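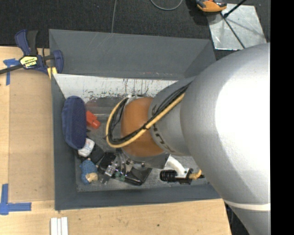
*Robot arm with its cabling tied along the outside, over an open grey bin.*

Kiltance has now lost the same upper-stage tank twice in ground testing, and both times the company's statement used the word "planned". I think the word is doing too much work. A planned burst test has a target pressure, a predicted failure point and a result that can be set against the two. Neither statement gave any of these.

The second tank split at the lower weld, well short of flight pressure according to the short table released in September. Kiltance says the run was meant to find the limits of the structure. It did find one. The trouble is that the limit sits below the figure the stage needs to fly, and the weld is the one that was redesigned after the first loss.

Roald Strömberg, writing for the Erno newsletter, argues that cheap tanks and fast testing will get to orbit sooner than careful analysis. He may be right about the cost. A tank shell takes Kiltance 10 days to build, and the stand at Javico can be turned round in less than that. But speed only helps if each article carries enough sensors to say why it failed. The first tank had more than 200 strain gauges on paper. The table lists readings from far fewer, and none within a hand's width of the weld.

Henriques took the slower route with its own stage. It pressed small sample rings to failure first, published the curves, and only then filled a full tank. The programme looked dull for a long time and drew little coverage. Its first full tank held at the design load, and engineers outside the firm could check the margin for themselves.

I would not ask Kiltance to copy that schedule. I would ask for a stated pressure target before the next run, gauges on both sides of the lower weld, and the raw traces afterwards – including the dull ones. Customers are being asked to book payloads on this stage. They should be able to tell a limit test from a tank that broke early, and at present the published record does not let them.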